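Plestbridge Neighbours Help Board
Home > Household > Sorting and clearing

Is a metal bin any good for keeping small cases and pouches in?

Posted by greyshed

I've been trying to get on top of the odds and ends that collect in our house: glasses cases, pencil cases, drawstring pouches, the little zip things that chargers come in. At the moment they live in two kitchen drawers and on top of the fridge, and every time I need one I have to take out everything else first.

A shop in Mivstead sells secondhand workshop gear and has a stack of big grey metal bins, the rectangular sort with straight sides. They want 100 for four, which seems a lot for something scratched all over the inside, but they said they would split them. My other half thinks it's a brilliant idea. I'm not convinced. I had plastic tubs before, the Huvia ones with the clip lids, and every clip had snapped by the second winter, so I don't want to go back to those either.

What I'd like to know is whether a metal bin with a worn bottom will mark soft things. Some of the cases are decent ones and I'd be cross if they came out with grey smears on them. I'd also like to know if one big open bin is any better than a drawer, or if I'm just moving the muddle from one place to another. It would stand next to a wooden worktop, so I'm wondering about scratches there too.

Please don't tell me to buy a "system". I've looked at the systems.

Answer from mrs_tansy_pots
Posted in the evening

You are moving the muddle, yes. Sorry. I did the same thing in July with an old metal trough and it was lovely for a fortnight.

The trouble with a big flat bottom is that everything slides to one end. You put your hand in, push things aside to see what's there, and after a few goes the whole lot is heaped up at one side with bare metal at the other. Then the dark things vanish. A black pouch lying against a black case is just a black lump, and you end up tipping it all out on the worktop, which was the thing you were trying to stop doing.

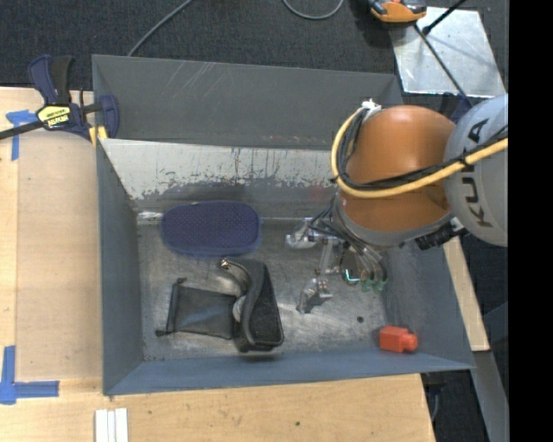
So if you do buy one, I'd put something across the middle. A bit of thick card will do. Keep the fabric things one side and the hard cases the other, and shut the cases before you put them in. An open case takes up twice the room and catches on whatever is next to it, and the pouches work their way inside and you think you've lost them.

As for marks, I wouldn't trust a scraped bottom with anything pale. Mine left grey on a cream purse and it never fully came out. Dark blue and black were fine, or at any rate they never showed it. Wipe the inside with a white cloth before you hand over any money. If the cloth comes away grey, your cases will as well.

I also think the price is silly, but I think that about most things sold as "workshop".

Answer from dunnock552
Posted the next morning

just get it, metal lasts forever. I've got one from a farm sale with bolts in and never had a problem. put a towel in the bottom

Answer from halfpastsix
Posted the next morning

Bolts aren't glasses cases, so I'd take the reply before mine with some salt, although the towel part is sensible enough. A towel rucks up, though. I'd use felt or an offcut of carpet, cut a bit too big so that it wedges in.

I'll disagree with the first reply on one point. I don't think an open bin is worse than a drawer. You can see down into it from above with the light on it, and a drawer you only ever see the front half of. What makes the difference is how deep it is. If you have to lean in past your elbow, you'll stop putting things back properly. If it comes to wrist height or a little over, you'll probably keep it up. Take a ruler to Mivstead with you, and don't believe whatever is on the shop ticket. I bought something there marked as 224 mm deep and it was nowhere near.

On the worktop, the danger is the rim and the corners more than the bottom. Ours was set so that it stood partly over the edge of the wood, and every knock made a dent. Leave a gap, or stick some draught strip along that side. The cheap foam kind peels off within weeks, so get the rubber one.

I'd be wary of the shop telling you these things are "good for 1000 kilos" or whatever they say. That may well be so, but you're storing pencil cases. The strength is no use to you at all and you'll be the one carrying it up the step. Lift one before you decide. People praise metal bins as though the weight were a good thing, and I've never seen why it would be, in a kitchen.

One more thing, on what goes in it. Before buying anything I'd empty both drawers and open every single case. I did ours last spring and more than half had nothing in them. They'd been kept because they were nice cases. The Bae charity shop took the better ones, and what was left fitted in a shoebox with room to spare. I still haven't bought a bin.

Reply from greyshed

Thanks, all. I took the white cloth advice and rubbed it round the inside of the one on top of the stack. It came away quite grey. The man said that was dust, so I did the same patch again and it came away grey a second time, and he had less to say about that.

They've dropped the price for a single one and I've asked them to hold it until I've been through the drawers. I did measure it, and it's a bit deeper than I'd like. Does anyone know if felt can be washed and put back, or does it shrink?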